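Home News Reviews Visits Contact

Two days at the Zandthorpe historical novel fair

September 2026

I went to Zandthorpe by the early train with one small bag, and I came home with two. The fair takes place in the old grain exchange, ten minutes on foot from the station, and it is only for historical novels. I have been to larger fairs where such books get one shelf between the cookbooks and the crime. In Zandthorpe they get the whole building, also the stairs.

The publisher Nilteo had the first stand after the door. They were showing their new series on the late Roman republic, four volumes so far, with maps inside the covers. I asked if the maps could be larger, and the young man told me that every second visitor asks it. The books are heavy but they open flat, and the names of the persons are listed at the front with their family connections. For me this is necessary. I read English slowly and I mix up all the Roman cousins.
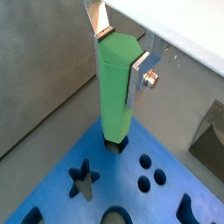

The second-hand part is upstairs and it is the place where I spent most of my money. I found a 1951 edition of a novel on the grain trade in Carthage, with the former owner's notes in pencil. He, or she, did not agree with the author on ships. I paid 50 dollars for it and did not bargain, which my wife says is a mistake I make each year.

At eleven Armindo Carrilho spoke in the small hall. He has written five novels on the court of Alexandria, and he speaks with his eyes closed. His subject was how to put an invented person among real ones. He said that the invented one should be a servant or a clerk, someone with a reason to be in many rooms. A woman behind me asked if this was not too easy, and he agreed with her that it was, a little. 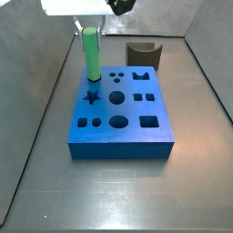 Carrilho also spoke of his research, and here I took the most notes. He does not start to write a chapter before he knows what is fixed in it: who was in the city, which month, what the weather did to the harbour. Then the character must be cut for that place. I think of it as the green six-sided piece standing upright at the corner of the blue block, with the opening of the same shape under it. The part which goes down has to match the history, and the long part still above the surface is the novel. In his third book, I must say, the match is not so good, as two battles are moved for the convenience of a love story.

Lunch was soup at Carvalho, the café across the square. It was full and they lost my order, but the second soup was good.

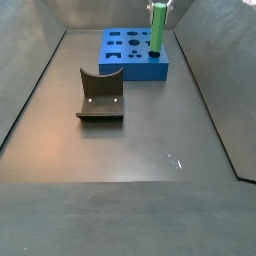 Duarte Henriques had the afternoon, with a talk on translating old titles and offices. His hall was warm and he went on a long time, but I was glad I stayed. He asked what to do with a word like "quaestor", for which English has no word of its own. A translator holds it over the sentence in the same way as the long green bar is held by its upper end over the blue board, with its lower end just at the surface, and at that moment the choice is still open. Henriques keeps the Latin and lets the reader work. I prefer a short note at the back, and I told him this afterwards at the coffee table. He was friendly and did not change his opinion.

On the second morning I heard a reading from a book in which a historian in 2055 tries to write the life of a forgotten queen from burnt letters. The first printing was 2000 copies and they had almost none left at the stand, so I had to share the last one with a stranger during the reading. I have now ordered it from my own shop. 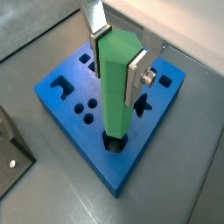 Green prism over the six-sided hole in the blue block.

For those who want to go next time: the next fair is in January, in Aststead, and it is smaller, with one hall and no second-hand part. Tickets are sold at the door only. Bring cash for the upstairs dealers if you go to Zandthorpe, and take the side entrance, where the line was much shorter on both mornings. The cloakroom closes before the last talk ends. I waited there quite some time for my coat.

Recent visits
A morning in a bookbinder's workshop
Three second-hand shops on one bus line
The map room at Aststead library
Reading Carrilho's Alexandria in the right order

Back to top | Contact the editor | Copyright, all rights reserved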